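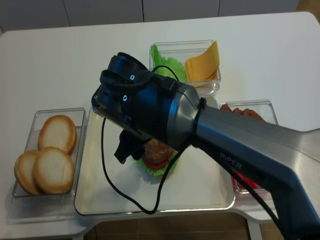 Susen: Buns shouldn't share a line with anything wet. Ours get a lidded box at the far end, cut face down, and they hold through a 5 hour service in September heat.

Clorden: Cut face down traps steam if they've been toasted. Untoasted, fine. What's your fill order?

Susen: Lettuce, tomato, patty, cheese. Lettuce at the base keeps juice off the crumb.
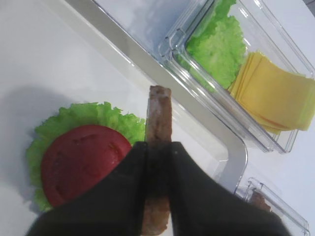
Tomato on the lettuce, patty held beside it.

Ninness: Disagree on tomato under the patty — it slides. Cheese against the meat, tomato on top. We did 200 covers that way.

Cisternas: Depends on slice thickness. Also, lettuce and cheese in one box needs a divider. Damp leaves make the slices stick.

Clorden: Divider, yes. Order — still not convinced.

Filed under: Burgers, Line Setup

Recent topics
Toasting buns in bulk
Clear tubs vs. steel pans

Contact the moderator: Lautaro Vergara | Back to top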